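Amanuel Woldemariam
Vet med, mostly dogs and cats. Opinions mine.

1/ Read the Fesden report on the pet diagnostics market over lunch. It says in-clinic testing is the future, again. I've been in practice long enough to have read this report under several titles. A few gripes.

2/ The big claim is that clinics with a full in-house analyzer setup catch kidney disease in cats earlier. Earlier than what? Go to the methods page. The comparison group is clinics that ran no senior bloodwork at all. Of course they caught less. They weren't looking.

3/ You could draw the same blood, put it in a courier bag, and have an answer the next morning. The report gives that option one sentence.

4/ Sample size: 46 clinics started, 39 finished. I wrote to ask what happened to the other seven and got a brochure back.

5/ Then the part on "owner demand." Owners were asked if they would like faster results for their pet. Who says no to that? Ask them if they'd like faster results for an extra $40 a visit and I'll read the answer with interest.

6/ We trialed the Fandcombe chemistry unit at our Pindville location last August. It's a decent machine. The numbers on healthy dogs matched the outside lab well. The numbers on sick cats, less so, and sick cats are why I wanted it.

7/ The rep's explanation was that the outside lab must be off. Every time. Potassium, off. Phosphorus, off. I have never met a rep whose own box was the one that drifted.

8/ And the contract. You don't buy the analyzer, they "place" it with you, and you promise to run a minimum number of test panels a month. So now there's a quota sitting in the treatment room. Do you think that has no effect on who gets a panel? I'd like to believe it doesn't. I wouldn't bet on it.
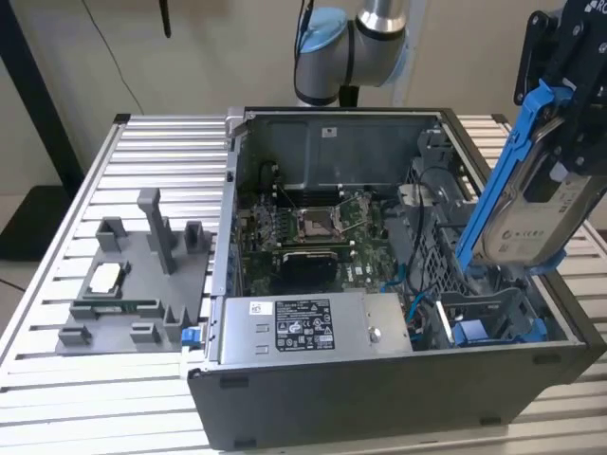
Desktop tower, side panel off, drive on its way out

9/ Results storage is its own headache. Beyene sells the software that pulls everything into the patient record, and it does, until you want to leave. I asked for an export of our own lab history in plain spreadsheet form. Quote came back with a fee and a wait.

10/ Someone will reply that quick answers matter in an emergency. Yes. Blocked cat at 2 in the morning, I want potassium now and I'll take whatever machine is in the building. That's an argument for a small emergency panel. The report uses it to sell wellness screening on two-year-old Labradors.

11/ What would change my mind: a study where both groups get tested, one in-house and one sent out, and somebody follows the animals for a couple of years. Who lived longer, who got treated for something they didn't have. I looked for one in the Fesden references. Most of them point to other Fesden reports.

12/ A few people asking if we kept the Fandcombe unit. No, it went back at the end of the trial. We still send out nearly everything, and run the basics here.

13/ If your clinic shared its own side-by-side numbers on cats, please post them. Sick cats, please. I have plenty of healthy dogs.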